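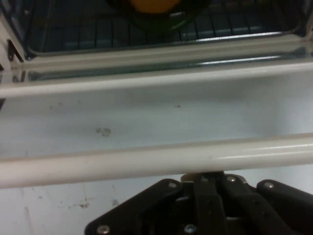 Toaster oven questions

Wouter Segers answers the ones we get most at Fesmont. They apply to any countertop model with a drop-down door.

Where should the rack go for toast?

In the middle slot. Use the lower one for anything tall. 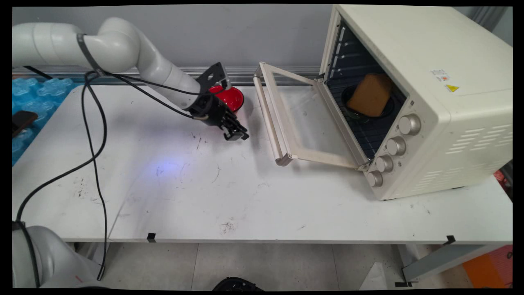
How much room does the oven need?

Leave 2 inches free at the sides and back, and more in front. People measure the oven with the door shut and then find that a mug or a cutting board is in the way. With the door hinged at the bottom and lying nearly flat, as it does on the cream one, it takes up a good piece of the table. Park your bowls behind that space – the red one is near the back edge.

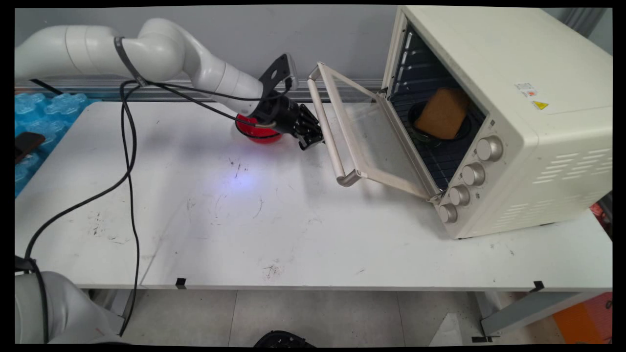

Can I put a dish straight on the rack?

Only if the maker says it is oven-safe. Look for a mark on the underside, and if there isn't one, put the food on the tray that came with the oven.

How do I clean the door glass?

Unplug the oven and let it cool. Wipe the glass with a damp cloth and a little dish soap, then dry it. Don't pour water on it.

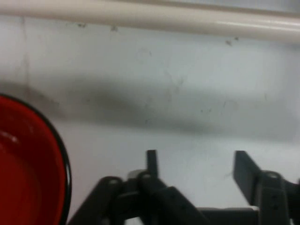 What should I put the food in afterward?

Any bowl or plate you would normally eat from, kept outside the oven. Set it out before you open the door so you aren't searching for it with a hot tray in your hand. A glossy inside like the one on the red bowl with the black rim wipes clean easily. For toast, a flat plate is better – it goes soft in a deep bowl.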